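# Trumside library stretches its evening hours

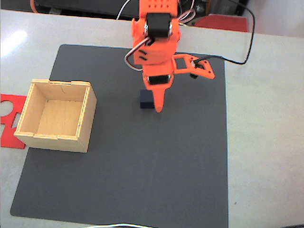 Great news for anyone who gets out of work after the library has locked up! Starting in February, the Trumside branch will stay open until 11 p.m. two nights a week, and the whole ground floor will be in use, quiet room included. The extra hours come after a long winter of requests at the front desk, mostly from night-class students and parents who only get a free minute once the kids are in bed. The big shared tables are staying, so bring your model kits and your mending. Sign-up for table space opens at noon on the first of the month.

The reading group on Yoshida Street is moving over too, with 23 members and a very long list of mysteries to get through (new readers welcome, even if you haven't finished the book). Parking in the Fleroren lot is free after six, and the Vesex bus stops right outside the side door, with the last one leaving a few minutes after closing.

Coffee will be out by the magazines. Mugs are in short supply, so please bring one from home if you can!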